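June, 7:40 in the morning

Slept badly and got up early. Coffee, then the slides. I have been putting them off since the Nazari order came in. Green, black and pink, all going into the blue basket on the wooden table, with the pairs kept side by side so I can check the straps.

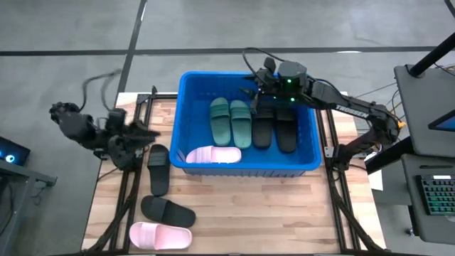
*Photo: Siamak Ghasemi*

The green ones look better than they did in the catalog. The black is just black. I'm less sure of the pink, but Siamak says pink sells in Pratstead all summer and he has been right before. He paid 600 for the lot and wants them at Cedham by the end of the month. The Orex invoice is still on my desk at 2,935 and I haven't opened the second page.

Drank the coffee too late and it was cold. Moved on to the white fabric, which is soft and bunches up however I put it down. I want to fold it properly before it travels. Mom used to roll hers. I may try that.

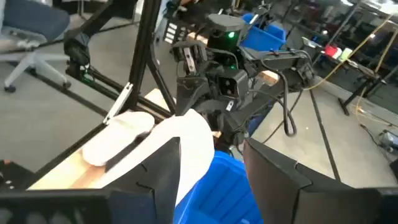
*White fabric and the blue bin.*

Lunch was soup and the end of the bread. Called Cedham about the delivery window and was on hold for nearly 30 minutes. They can take us at 12 but not before, so there's no point in leaving early. The woman on the phone asked for the order number twice and then read me back a different one.

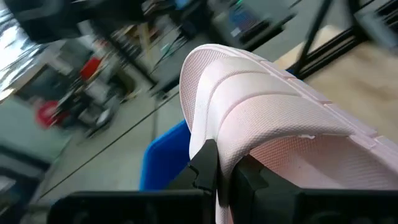

I still like the ridges on the pink pair. My old ones had a flat strap and rubbed the top of my foot every time I walked to the store. If there is a spare pair in my size I'll ask Siamak what he wants for it.

He came by after four and we talked about the drive. He wants to take the river road. I would take the highway.
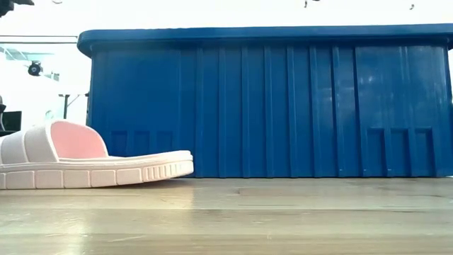 Need to buy tape and a marker tomorrow, and pay Orex. Rice for dinner. In bed by ten, I hope.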